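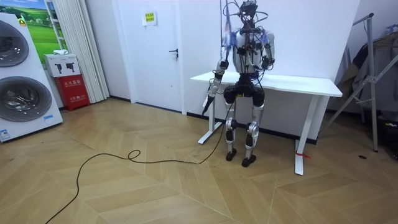 Figure 3. Light wooden parquet with a white rectangular table, Groltisska building.

October
By Natalie Clegg, with Usa Sriwong and Dalibor Jelínek

4. What people told us about their floors

I should say up front that I came into this part of the study expecting to write about loud neighbors. Our survey went out to 1,670 people in Prilville, all of them living or working above or below somebody else, and the big question on page one was "How often does noise through the floor bother you?" That's the question the housing office wanted answered, and Section 3 answers it as well as I know how. But we also left a box at the bottom marked "anything else about your floor," and people filled it. They went up the margins. One person taped on an extra sheet! So this section is about the box.

4.1 Reading the box

Usa and I split the written answers between us and each read the lot twice, a month apart. We dropped anything shorter than a few words ("fine," "it's a floor"), which left us with 800 comments. We used a plain set of labels: sound, feel, looks, care, memory, and a sixth one called "other" that got fuller than I would have liked. When the two of us disagreed, Dalibor broke the tie, and he'd like it noted that he mostly sided with Usa.

The labels overlap quite a bit. Somebody who writes that the boards by the bathroom creak at 5 a.m. when her husband leaves for the bakery is talking about sound, sure, but she's also talking about her marriage, and we gave that one two labels and moved on.

4.2 Creaks as information

The thing I didn't see coming was how much people use the noise their own floor makes. We'd treated a creak as a defect in the survey wording (my fault, I wrote it), and a lot of the comments gently argued with that. Parents wrote about knowing which kid was up. A man caring for his mother wrote that he had asked the landlord to leave the hallway boards alone, as that was how he knew she was on her feet at night. Several people could tell family members apart by their step, and two of them knew the dog from the cat, which I believe about the dog.

People on carpet hardly ever wrote like this. People on parquet did it all the time, especially in the older buildings, and the herringbone floors got the most loving complaints of any of them. I use "loving complaints" as a half-serious term in the rest of the paper. It means a comment that lists a fault and then asks us to please not let anyone fix it.

4.3 Work floors and home floors

We also had 60 comments about floors in workplaces and shared rooms, and these read very differently. They're shorter. They talk about cleaning, chair marks, glare from the windows, and who is supposed to put felt on the table legs. Parquet still came out as the favorite surface, with people calling it warm or bright or "less like a hospital," but almost no one described its sound as useful. My guess is that you need to sleep in a building before you learn to listen to it. I can't prove that from a comment box, and a reader who wants to test it would need people who have moved out of home and into the office, or the other way around, and good luck finding those.

There's one exception. A piano teacher in the Duda block rents a room with a wooden floor and said she can hear from the stairs whether the next pupil is nervous. Hers is my favorite answer in the whole pile, so take my fondness for it into account.

4.4 Care, and arguments about care

Care was the most heated label by a mile. Oil against lacquer, damp mop against dry, shoes on or off. We hadn't asked about any of it. Vinegar came up far more than I was ready for, and the people in favor of vinegar are very much in favor. I don't have a finding here, except that tenants who had been handed written instructions when they moved in seemed no calmer on the subject than the ones who hadn't.

4.5 Some cautions

The people who write in a box are the people who like writing in boxes. Renters in newer buildings left it blank more often, and we don't know if that's because their floors are dull or because they get home late and tired. The form was also only in one language, which we'll fix in the Huddale round. The housing office holds records on 4,000 homes there, and the next version of the form will ask about creaks in a neutral way and give people more room to write.

Section 5 goes back to the noise measurements.

Comments (3)

Otakar Kollár
Enjoyed this much more than Section 3, sorry. We had the boards screwed down in our hall two years ago and I still step over the loud one.

floorwatcher
How did you label a comment that was only about vinegar? Asking as a person who probably sent you one.

Costel Janevski
I'd like to see 4.3 split by how long people have worked in the building. I've been in mine nineteen years and I can tell you exactly who is coming down the corridor, and I have never slept there.

We use cookies to remember your reading settings. By continuing to browse you accept our cookie policy. Accept | Manage choices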